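Chamado: planejador recusa trajetórias com os dois braços acima da mesa
Projeto: Sundholm, célula de bancada
Aberto por: Said Ashour
Responsável: Shoshana Lyons
Situação: resolvido, em observação

Descrição inicial (Said)

Desde a atualização do pacote de planejamento, o braço esquerdo para no meio da aproximação e devolve "start state in collision". Com o braço direito recolhido o erro não aparece. Com os dois em posição de trabalho, aparece em quase toda tentativa. Reiniciar o nó de planejamento resolve por alguns minutos e depois volta.

Já tentei: recarregar o URDF, limpar o mapa de ocupação, refazer a calibração mão-olho do braço esquerdo. Nada mudou. O controlador de juntas não acusa falha e os encoders batem com a pose publicada.

Primeira resposta (Shoshana)

Said, manda o log do nó com nível debug e um dump da cena de planejamento no momento da recusa. Preciso saber qual par de corpos está em colisão. A mensagem curta não diz.

Said

Anexado. O par é sempre o mesmo: dedo direito da garra esquerda contra "octomap". Não é contra o outro braço, como eu achava.

Shoshana

Então o problema está na percepção. O planejador só repete o que recebe. O octomap está guardando voxels onde fica a própria garra. O filtro que remove o robô da nuvem de pontos usa o modelo da garra com uma folga, e essa folga pode ter voltado para o valor padrão na atualização. Confere o arquivo de parâmetros do filtro.

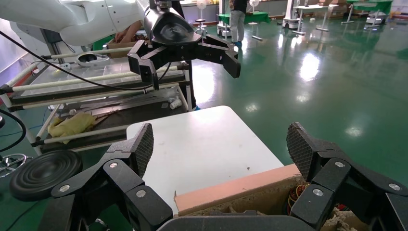 Said

Conferi. A folga voltou mesmo para o padrão. Voltei para 12 mm, que era o nosso valor em março, e rodei 57 ciclos de aproximação. O erro caiu bastante, mas aconteceu 2 vezes, as duas com os dedos abertos.

Shoshana

Com os dedos abertos faz sentido. Olha a taxa de publicação dos estados da garra. Se o filtro usa uma pose velha dos dedos, apaga os pontos no lugar errado e deixa os certos no mapa.

Said

A garra publica em um tópico separado e o agregador juntava as mensagens sem conferir o carimbo de tempo. O relógio do computador da garra estava adiantado em relação ao do braço. O serviço de sincronização não subia depois do boot, por causa de uma dependência errada na unidade do systemd.

Correção aplicada em 29 de dezembro de 2019

1. Folga do filtro fixada no repositório do projeto, fora do pacote, para não ser sobrescrita.
2. Dependência do serviço de sincronização corrigida no computador da garra.
3. O agregador agora descarta estados de dedo fora da tolerância de tempo e registra um aviso.

Repeti a mesma sequência, dedos abertos e fechados, com os dois braços sobre a mesa. Nenhuma recusa. Falta aplicar o item 2 na célula Pekholm, que usa a mesma imagem de sistema.

Shoshana

Ok. Deixo o chamado em observação até a Pekholm ser atualizada. Se o aviso do item 3 aparecer no log, anota a hora e reabre aqui.

Comentários (3)

flollside_ops
Tivemos o mesmo erro com um braço só. Era a folga do filtro. Obrigado pelo registro.

R. Fuchs
O aviso do agregador sai em todo ciclo ou só na primeira mensagem descartada? Aqui o log enche rápido.

Said Ashour
Só na primeira de cada sequência. Depois ele conta em silêncio e imprime o total quando volta ao normal.

Este site usa cookies para manter sua sessão e medir o acesso às páginas. Ao continuar navegando, você concorda com o uso. Aceitar | Configurar preferências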